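Startseite Vorträge Material zum Download

Sprechernotizen: Zwei Handgreifer aus der Gemeinschaftswerkstatt
Vortrag beim Werkstattabend in Pullville, Fassung vom Dezember

Hinweise für mich vorab
17 Folien. Adapter für den Beamer mitnehmen. Wasser. Den Greifer erst bei Folie 4 herumgeben, sonst hört vorne keiner zu. Die Reservebatterie für den Presenter liegt im Seitenfach.

Folie 1, Titel
Begrüßung. Kurz sagen, worum es geht: Wir haben in der Werkstatt ein Paar Handgreifer gebaut, mit denen ein Mensch Bewegungen vormacht. Die Aufnahmen sollen später einen Roboterarm steuern. Das Projekt heißt Cano. Den Arm gibt es bei uns bisher nur als Gestell mit zwei Gelenken, der ist heute kein Thema.
Fragen gern zwischendurch, aber die Fragen zur Auswertung bitte bis Folie 14 aufheben.

Folie 2, Ausgangslage
Wir wollten einen Arm haben, der Teile vom Boden und vom Tisch aufnimmt und wieder ablegt. Den ersten Versuch haben wir Punkt für Punkt programmiert. Für eine einzige Greifbewegung ging ein Nachmittag drauf, und sobald das Teil eine Handbreit weiter links lag, war alles hinfällig.
Danach der Gedanke mit dem Vormachen. Der Mensch hat den gleichen Greifer in der Hand, den später der Arm trägt. Kamera und Fingerstellung werden mitgeschrieben.
Hier nicht ins Detail gehen, kommt später.

Folie 3, Was wir uns vorgenommen hatten
Liste auf der Folie, nicht vorlesen.
Wichtig ist der Punkt mit der Reparatur: Jedes gedruckte Teil muss sich über Nacht auf dem Drucker in der Werkstatt nachmachen lassen. Deshalb keine Teile, die höher sind als unser Bauraum. Das Gehäuse ist aus dem Grund geteilt, und an der Trennfuge haben wir am meisten geändert.
Die Kosten nenne ich auf Nachfrage. Die Aufstellung liegt ausgedruckt am Eingang.

Folie 4, Der Greifer im Schnitt
Jetzt Muster herumgeben. Dazusagen: Das ist Version 2 ohne Elektronik, kann man aufmachen und zudrücken.
Gehäuse aus zwei Schalen. Im Griff sitzt ein Abzug, der über einen Seilzug beide Finger gleichzeitig bewegt. Den Seilzug haben wir von Fahrradteilen übernommen, die Umlenkung ist selbst gedruckt. Rückstellung über eine Schenkelfeder. Wer den Abzug loslässt, bekommt offene Finger.
Die Federn sind bestellt bei Sárközi, weil dort auch kleine Mengen abgegeben werden. Lieferzeit war lang. In der Zwischenzeit haben wir mit Gummiringen gearbeitet, das ging, aber die Ringe leiern aus.
Erwähnen, dass der Abzug für kleine Hände schlecht liegt. Wird in der nächsten Version kürzer.

Folie 5, Finger
Gebogene Finger mit aufgerauter Innenseite. Die ersten waren flach und glatt. Ein Rundstab ist darin bei jedem zweiten Versuch weggerollt, eine Schraubenmutter ließ sich gar nicht halten.
Die gewölbte Form führt runde Teile zur Mitte. Nachteil: Dünnes Blech auf glattem Boden bekommt man damit kaum hoch. Dafür müssten die Spitzen schmaler sein.
Druckzeit pro Fingerpaar liegt in der Tabelle, Spalte ganz rechts. Druckrichtung immer liegend, stehend brechen sie an der Schraube.

Folie 6, Das Paar im Gebrauch
Bild erst kurz stehen lassen.
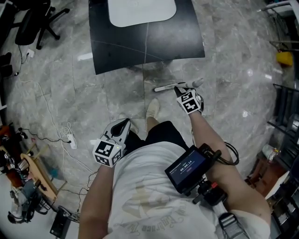
Folie 6: Beide Handgreifer mit Markerwürfel, Kabel am rechten Unterarm, Monitor an der Hüfte. Der Timer steht bei 00:00:14.

Gesehen aus der Höhe des Kopfes. Auf beiden Greifern sitzt ein Würfel mit schwarz-weißen Mustern. An diesen Mustern erkennt die Software, wo der Greifer im Raum ist und wie er gekippt wird. Die rechte Hand geht gerade auf einen schmalen weißen Stab am Boden zu. Solche Teile sind gute Übungsobjekte, sie sind leicht und man sieht, ob sie schräg gefasst werden.
Auf das Spiralkabel zeigen. Glatte Kabel sind uns beim Bücken regelmäßig unter den Schuh gekommen. Das Spiralkabel zieht sich zusammen und bleibt am Arm. Es zieht allerdings ein wenig am Handgelenk, nach einer halben Stunde merkt man das.
Der Monitor hängt am Gurt. Anfangs lag er auf dem Tisch, da musste man zum Nachsehen jedes Mal hinübergehen. Die Zeitanzeige haben wir so groß gemacht, dass sie im Stehen von oben lesbar ist. Der Rest der Anzeige ist klein, den braucht man unterwegs selten.

Folie 7, Markerwürfel
Warum ein Würfel und keine Platte: Bei einer Platte verschwindet das Muster, sobald man die Hand dreht. Beim Würfel ist fast immer eine Seite im Blick, oft auch mehrere.
Gedruckte Würfel sind nie ganz rechtwinklig. Wir haben die Flächen auf Schleifpapier abgezogen und danach vermessen. Die Abweichung steht in einer Datei, die zu jedem Würfel gehört. Wer einen Würfel tauscht, muss die Datei mit tauschen. Ist schon vergessen worden, von mir.
Die Muster sind auf matte Folie gedruckt. Glänzende Folie spiegelt die Deckenlampen und dann ist das Muster für die Kamera weg.

Folie 8, Gurt und Halterung
Kurz halten. Gurt mit Steckschnalle, Monitor auf einer Halterung, die sich nach vorn klappen lässt. Klappwinkel ist eingestellt und mit Schraubensicherung fest. Wer kleiner oder größer ist, verstellt nur den Gurt.
Wir hatten eine Fassung mit Klettband. Die hat beim Hinknien aufgegeben.

Folie 9, Stromversorgung
Akku im Rucksack, Kabel seitlich heraus. Geladen wird an der Steckdosenleiste in der Werkstatt. Bitte an alle, die dort mitmachen: Die Ladegeräte sind beschriftet, das richtige nehmen. Die Stecker passen leider auch untereinander.
Eine Akkuladung reicht für 3 Sitzungen, wenn zwischendurch ausgeschaltet wird.

Folie 10, Kameras
Eine Kamera am Kopf, je eine an den Greifern. Die Kopfkamera zeigt, was die Person sieht, die Griffkamera zeigt die Finger und das, was davor liegt. Alle laufen mit derselben Uhr. Den Abgleich macht Pornero, das ist unser kleines Aufnahmeprogramm. Der Name stammt aus der Zeit, als es nur ein Skript war, bitte keine Fragen dazu.
Beim Start gibt Pornero einen Ton aus, erst danach zählt die Zeit. Wer früher losgeht, hat eine Aufnahme ohne Anfang.

Folie 11, Blick der Griffkamera

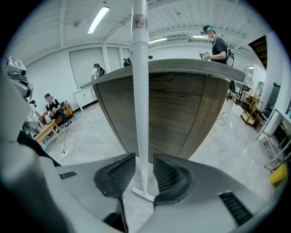
Folie 11: Aufnahme der Griffkamera. Unten die beiden schwarzen Fingerspitzen, im Spalt dazwischen die weiße Stange auf ihrer Fußplatte.

Die Stange steht vor der Theke und reicht bis zur Decke. Als senkrechte Linie ist sie praktisch: Liegt sie mittig zwischen den Fingern und läuft gerade hoch, sitzt die Kamera im Gehäuse richtig. Ist sie gekippt, Gehäuse aufmachen und Kameraträger nachsetzen.
Auf die Finger zeigen, dort ist die Gitterstruktur gut zu sehen, über die wir bei Folie 5 gesprochen haben. Die beiden Fingerkuppen müssen immer im Bild bleiben, sonst weiß man bei der Auswertung nicht, wann ein Teil gefasst ist.
Die Linse ist weitwinklig. Man bekommt deshalb Decke, Theke und Boden in eine Aufnahme, gerade Kanten werden aber rund. Das wird vor der Auswertung herausgerechnet. Wer mit einer normalen Linse nachbaut, braucht den Schritt kaum, muss die Kamera dafür weiter nach hinten setzen.
Hinten im Raum sind Leute zu sehen. Mit so einer Linse lässt sich das bei uns nicht vermeiden. Vor jeder Sitzung wird deshalb gefragt, ob alle einverstanden sind, und Gesichter werden vor dem Weitergeben unkenntlich gemacht.

Folie 12, Ablauf einer Sitzung
Gurt an, Monitor prüfen, Greifer einschalten, auf den Ton warten. Eine Aufgabe pro Aufnahme: Teil aufnehmen, Teil ablegen, Hände kurz ruhig halten, stoppen. Langsam arbeiten. Wer schnell ist, erzeugt verwischte Muster auf den Würfeln.
Kabel auf dem Boden vorher zur Seite legen. Mit einem Greifer in jeder Hand fängt man sich schlecht ab.

Folie 13, Was schiefging
Hier Zeit lassen, der Teil kommt meistens gut an.
Seilzug gerissen, immer an derselben Stelle, nämlich an der Klemmschraube. Abhilfe: Hülse darüber.
Schale am Griff gesprungen, nachdem ein Greifer vom Tisch gefallen war. Seitdem eine Handschlaufe.
Speicherkarte voll, ohne Meldung. Eine ganze Sitzung verloren. Pornero prüft den Platz jetzt vor dem Start.
Linker und rechter Greifer vertauscht. Fällt erst in der Auswertung auf, wenn beide Hände sich kreuzen. Jetzt haben die Würfel verschiedene Muster und das Programm weigert sich, wenn es nicht passt.

Folie 14, Stand der Aufnahmen
298 brauchbare Aufnahmen. Aussortierte sind nicht mitgerechnet. Die meisten sind mit dem weißen Stab und mit Holzklötzen, einige mit Stoff. Stoff ist schwierig und bleibt vorerst liegen.
Falls jemand nach dem Arm fragt: Der bekommt zuerst nur die Stabaufnahmen. Einen Termin nenne ich nicht.

Folie 15, Nachbau
Druckdateien, Stückliste und Schaltplan liegen im Werkstattordner. Die Stückliste stimmt, der Schaltplan ist eine Fassung zurück. Beim Schalter sind zwei Adern vertauscht, auf dem Ausdruck von Hand korrigiert.
Benötigtes Werkzeug: Innensechskant, Lötkolben, feine Feile. Einpressmuttern mit dem Lötkolben setzen, vorher an einem Abfallstück üben.

Folie 16, Was als Nächstes ansteht
Kürzerer Abzug. Schmalere Fingerspitzen als Wechselteil. Zugentlastung am Handgelenk. Ein zweiter Gurt, damit das Umziehen zwischen den Sitzungen wegfällt.
Wer drucken oder löten kann und abends Zeit hat, trägt sich in die Liste an der Tür ein.

Folie 17, Kontakt und Fragen
Adresse der Werkstatt stehen lassen, bis der Saal leer ist. Muster wieder einsammeln.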